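타일 줄눈, 왜 3년 만에 누렇게 되는가
발표자 노트 (주방·욕실 마감 실무 모임, 40분 + 질의)

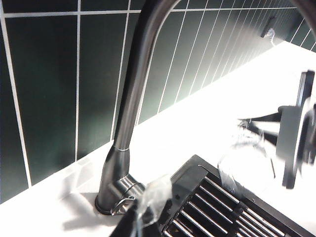 사전 질문 게시판에 올라온 글부터 읽고 시작. 줄눈은 결국 청소를 안 해서 누렇게 되는 건데 시공 쪽에서 할 이야기가 뭐가 있느냐, 락스 뿌리고 솔로 밀면 끝나는 문제 아니냐는 내용이었습니다. 작성자 표시 없음. 답은 발표 중간쯤에 나오니까 여기서 바로 반박하지 말 것. "반은 맞는 말씀입니다" 정도만 하고 다음으로.

1. 인사와 범위 (3분)

오늘 다루는 것은 시멘트계 줄눈. 에폭시 줄눈은 뒤에서 비교용으로만 언급한다고 미리 말하기. 바닥 타일 이야기도 거의 하지 않음. 주방 벽과 세면대 뒷벽, 그러니까 사람이 눈높이에서 보는 줄눈이 대상.
외장 타일 쪽에서 오신 분들이 있을 수 있음. 백화 현상은 원인이 달라서 따로 자리를 잡아야 한다고 안내.

2. 왜 밝은 줄눈을 고르는가 (4분)

짙은 타일에 흰 줄눈을 넣으면 격자가 또렷하게 살아난다. 세로로 쌓은 배열에서는 특히 그렇다. 도면 단계에서 건축주가 참고 사진을 들고 오면 대부분 이쪽. 말리기 어렵고, 말릴 이유도 없음.
다만 색 대비가 클수록 변색도 빨리 눈에 띈다. 회색 줄눈이었으면 5년 뒤에 알아챌 것을 흰 줄눈은 첫 겨울에 알아챈다. 변색 속도가 다른 것이 아니라는 점을 여기서 한 번 강조.
줄눈 폭 이야기는 짧게. 좁으면 깨끗해 보이지만 채움이 얕아지기 쉽다. 줄이 맞는 배열은 폭이 조금만 틀어져도 티가 나기 때문에 작업자가 폭을 맞추는 데 신경을 쓰다가 깊이를 놓치는 경우가 있음.

3. 변색의 네 가지 원인 (12분)

이 부분이 본론. 천천히.

가. 물 비율. 포대에 적힌 물의 양보다 많이 넣고 비비는 현장이 많다. 묽으면 바르기 편하고 스펀지질도 쉽다. 대신 물이 빠져나간 자리가 구멍으로 남고, 그 구멍으로 기름과 비눗물이 들어간다. 겉을 닦아도 안쪽 색이 올라오는 줄눈은 대개 여기서 시작.

나. 스펀지질 시점. 너무 일찍 닦으면 표면의 시멘트 성분이 씻겨 나가고 안료가 얼룩진다. 너무 늦으면 타일 위에 막이 남아 산성 세정제를 쓰게 되고, 그 세정제가 줄눈을 깎는다. 손가락으로 눌러서 묻어나지 않을 때가 기준이라고들 하는데, 겨울 현장과 여름 현장이 다르다. 청중에게 각자 기준을 물어봐도 좋음. 길어지면 자르기.

다. 헹굼물. 한 통으로 벽 전체를 닦는 습관. 물이 탁해진 다음부터는 닦는 것이 아니라 묽은 시멘트물을 바르는 셈. Wallcombe 현장에서 물 교체 횟수를 늘린 것 말고는 아무것도 바꾸지 않았는데 색 편차 민원이 줄었음. 수치는 정리가 안 되어 있으니 줄었다고만 말할 것.

라. 사용 환경. 화구 뒤, 수전 뒤, 콘센트 주변. 기름 증기는 가라앉으면서 얇게 붙고 먼지가 그 위에 앉는다. 첫 질문에 대한 답을 여기서. 청소로 해결되는 것은 라항이고, 가와 나는 청소로 해결되지 않는다. 오히려 솔질이 세면 구멍이 열려서 더 빨리 탄다.

물 한 모금.

4. 현장 조사 결과 (8분)

Bakudholm 단지 보수 때 모은 기록. 세대 수 382, 점검한 줄눈 구간 2352개. 슬라이드 표에는 주방만 따로 뽑아 두었음.
구간의 정의를 꼭 설명하기. 벽 한 면을 가로로 나눈 것이고, 세대마다 벽 길이가 달라 개수가 고르지 않다. 지난번에 이것을 빼먹고 질의 시간을 다 썼음.
점검은 입주 18개월 시점에 한 번. 같은 벽을 반복해서 본 자료가 아니므로 진행 속도는 말할 수 없다. "18개월에 이 정도였다"까지만.
표에서 짚을 것: 화구 뒤보다 수전 뒤가 더 나쁘게 나온 동이 있음. 처음에는 입력 오류로 봤는데 재확인해도 같았다. 상판과 벽이 만나는 코너를 실리콘 대신 줄눈재로 채운 동이었고, 그 틈으로 물이 돌아 아래쪽 줄부터 색이 변했다.

5. 상판과 벽이 만나는 자리 (5분)

앞의 결과에서 바로 이어서.
벽과 상판은 따로 움직인다. 상판은 온도에 따라 늘고 줄고, 하부장은 짐을 넣으면 가라앉는다. 단단한 줄눈재로 메우면 금이 간다. 머리카락 굵기라도 물은 들어간다.
곰팡이 저항이 있는 실리콘을 쓰고, 색은 줄눈과 맞추되 완전히 같은 색은 기대하지 않는 것으로 건축주에게 먼저 알린다. 흰색끼리도 나란히 놓으면 다르다. 시험 조각을 붙여 보여 주는 것이 말로 하는 것보다 빠름.
상판을 먼저 놓고 벽을 붙이는지, 그 반대인지에 따라 틈이 달라진다. 순서 논쟁은 하지 않음. 어느 쪽이든 틈을 남겨 둘 것.

6. 발수제와 코팅 (4분)

Kinnunen과 Tulisby 두 가지를 같은 벽에 나누어 발라 봤음. 제품 평가가 아니라는 말을 먼저. 비교 조건이 느슨했고 벽이 하나뿐이었다.
공통으로 확인한 것은 덜 굳은 줄눈에 바르면 얼룩이 갇힌다는 점. 공정이 급해서 다음 날 바로 바르는 경우가 있는데, 그렇게 할 바에는 바르지 않는 편이 낫다.
재도포 주기는 제조사 자료를 따르라고만 답할 것. 우리 경험치를 숫자로 말하면 다음 날 그 숫자가 돌아다님.
에폭시 줄눈은 오염에 강하지만 경화가 빨라 작업 면적을 작게 끊어야 한다. 유광 타일은 닦임이 좋고 무광 타일은 막이 남기 쉬우니 반드시 시험 시공.

7. 관리 안내문 (3분)

입주자에게 주는 종이 한 장. 지금 쓰는 문안 그대로 읽어 줌.

"조리 후 벽면은 미지근한 물을 적신 부드러운 천으로 닦아 주십시오. 중성세제를 쓰신 뒤에는 맑은 물로 한 번 더 닦고 마른 천으로 물기를 걷어 주십시오. 철 수세미와 산성 세정제는 사용하지 마십시오. 염소계 표백제는 다른 세제와 섞지 마시고, 쓰실 때에는 창을 여십시오."

처음 문안은 두 쪽짜리였고 읽는 세대가 거의 없었다. 한 장으로 줄이면서 뺀 것은 줄눈의 성분 설명. 필요하면 뒤에 견본이 있으니 가져가시라고 안내.

8. 질의 (남는 시간)

예상 질문과 짧은 답.

이미 누렇게 된 줄눈은 어떻게 하나. 산소계 표백제로 한 구간만 먼저 시험. 빠지면 오염, 그대로면 재료 문제. 재료 문제면 파내고 다시 채우는 수밖에 없음.
줄눈 위에 칠하는 보수 펜은 괜찮은가. 세를 놓기 전 임시방편으로는 쓸 만함. 물이 닿는 자리는 벗겨진다.
파낼 때 깊이는. 타일 두께의 절반 이상. 얇게 긁고 덧바르면 떨어진다.
전동 공구를 써도 되나. 모서리 이가 나갈 수 있으니 구석은 손으로. 유약이 짙은 색이면 이 나간 자리가 바탕색으로 드러나 보수가 어렵다.

시간이 모자라면 6번을 줄이고 5번은 줄이지 말 것. 3월 모임에서는 반대로 해서 5번 질문이 나중에 메일로 계속 왔음.
줄눈 시험 조각 상자는 입구 쪽 책상. 끝나고 회수.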